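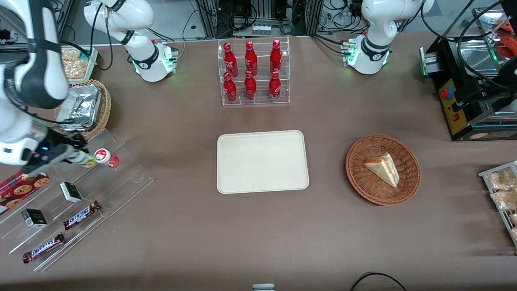 MEDIA RELEASE

16th May

Haltach River Alliance calls for withdrawal of proposed wetland buffer changes

The Haltach River Alliance has today called on the provincial government to withdraw draft regulations that would reduce the protected buffer around wetlands and seasonal streams in the Haltach watershed. The Alliance has also asked that the public comment period be extended to the end of August.

Under the current rules, new industrial works, gravel pits and drainage ditches must be set back 11 metres from the edge of any mapped wetland. The draft regulations would cut that distance to 4 metres and would remove the setback altogether for streams that do not flow year-round. Landowners and companies would no longer need a permit to fill a wetland in these areas, provided they gave written notice to the ministry before starting work.

The Alliance considers these changes a serious step backwards for water protection in the region. Seasonal streams carry snowmelt and heavy rain into the Haltach River each spring. When their banks are cleared or their channels filled, soil and farm chemicals move downstream more quickly and flooding becomes harder to manage.

"Our members live beside this river, farm beside it and drink from it," the Alliance said in a statement adopted by its board. "They were given very little notice of a change that will affect their wells and their land for decades. We are asking the minister to put the draft aside and to start again with the communities that depend on this water."

Effect on local communities

The town of Lindholm draws its drinking water from a single intake downstream of the Fesero marshes, one of the areas most affected by the proposal. Most of the smaller wetlands that feed the marshes are connected to them only by streams that run dry in late summer. Under the draft, those streams would lose all protection.

The Alliance's review of the published maps found that 700 hectares of wetland in the Fesero area would fall outside the new rules. The ministry's summary document does not give a figure for lost wetland cover, and it does not estimate the cost to municipalities of additional water treatment. The Alliance has written to the ministry requesting both.

Residents who rely on private wells have raised similar concerns. Properties along the Arik road were affected by cloudy well water after ditching work on neighbouring land, and several households had to bring in water for the rest of the season. Permit conditions at that time required the contractor to restore part of the streambank. No such condition could be imposed under the notice system now being proposed.

Consultation process

The draft regulations were posted to the provincial registry without a public meeting in the watershed. Written comments close in 2 weeks. The Alliance believes this is too short a period for municipalities, First Nations, farm groups and individual landowners to study a technical document and respond to it properly.

The Alliance is asking the ministry to:

Withdraw the draft regulations in their present form.

Keep the existing setback and permit requirements in place until a full review has been completed.

Extend the comment period to the end of August and hold public meetings in Lindholm and Arik.

Release the mapping data and scientific advice used to prepare the draft.

The Alliance recognises that the present permit system can be slow and costly, particularly for family farms carrying out routine maintenance on existing ditches. It has previously supported a simpler approval process for such work and remains willing to discuss one. In the Alliance's view, delays in issuing permits should be dealt with through better staffing of the regional office and clearer forms, and do not justify removing protection from whole classes of streams.

How to take part

Members of the public may send written comments to the ministry through the provincial registry. Printed copies of the draft regulations and the accompanying maps are available for viewing at the Lindholm public library and the Arik township office during regular hours. The Alliance's full submission can be obtained from its office on request, and a plain-language guide to the draft will be mailed to all member households.

Municipal councils wishing to pass a resolution on the matter may ask the Alliance for a sample text and for a map showing affected wetlands within their boundaries.

About the Haltach River Alliance

The Haltach River Alliance is a non-profit organisation representing landowners, anglers, farmers and residents throughout the Haltach watershed. It carries out water testing and streambank planting, and takes part in public reviews of land and water policy. The Alliance is funded by membership fees and donations and is not affiliated with any political party.

Media inquiries may be directed to the Haltach River Alliance office in Lindholm.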